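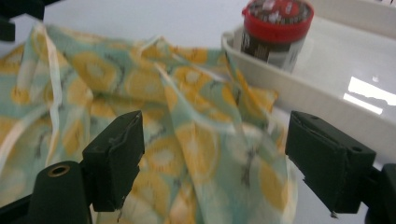

26 October 2025, Sterow workroom

Finally got to the citrus print today! I've been putting it off since September, mostly out of fear, as anything this thin and slippery tends to walk off the table the minute I look away. It's a lovely thing all the same, pale minty aqua with those mustard slices and the little dark twiggy marks in between, and the cream strip along the edge sets it off nicely.

Main job was folding practice for the Honier order. Edge to edge first, cream strip on the outside, then in half again, and smooth with the flat of the hand (no pulling, it goes wavy at the binding if you tug). My first 2 tries went lopsided and I shook the whole thing out and began over. Third was decent, fourth I was rather proud of.

The Borbély notes say to fold print side in, but I like it better print side out, so you can tell it from the plain ones in the stack. Happy to be argued with on that.

Still to do: press the strip on low, find the good tissue paper, and ask Drorkitz if they have more of this print.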